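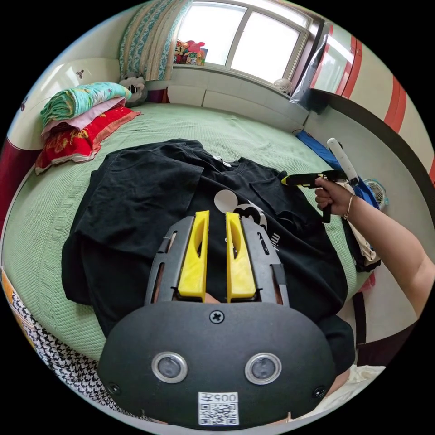 I had two hours before the Drumside ferry and I was going to pack like a grown-up this time! One bag, four days, everything folded. My sister swore by a method she'd picked up in Etine last December (sleeves in, hem up, then roll) and I was mad keen to try it on the black shirt, my favourite colour for travelling because it forgives you for lunch.

Sleeves first. Lovely. Hem up, a bit wonky, fine. Then I remembered the collar was meant to be facing the other way, so I shook the whole thing out over the green bedspread and started again, humming. 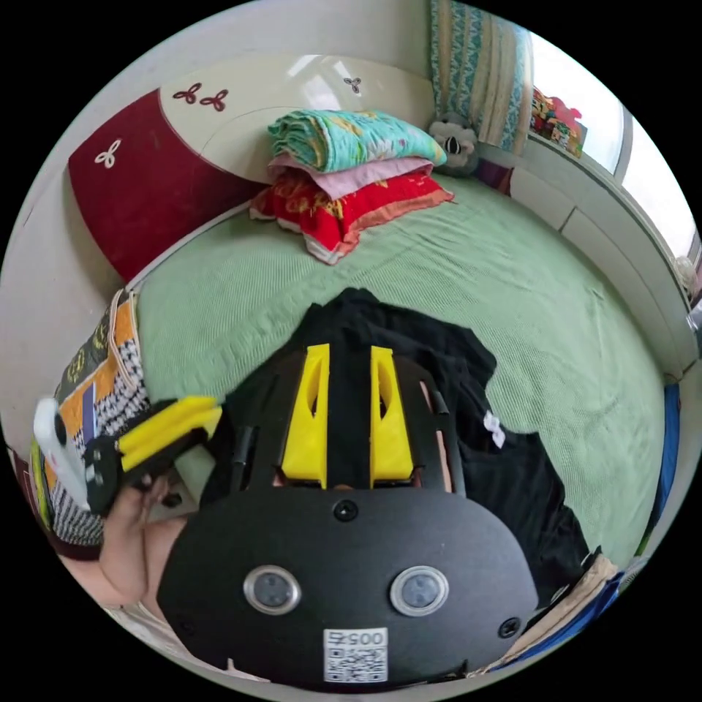
The black one, on the green bedspread.

By the third go I'd stopped caring about the method and was simply enjoying myself. There's real pleasure in smoothing the shirt on a ribbed bedspread with the daylight coming in and a whole harbour waiting! I rang my sister to tell her.

"Is it in the bag?" she said.

"Nearly," I said, and flipped a sleeve over. "What time did you say the ferry was?"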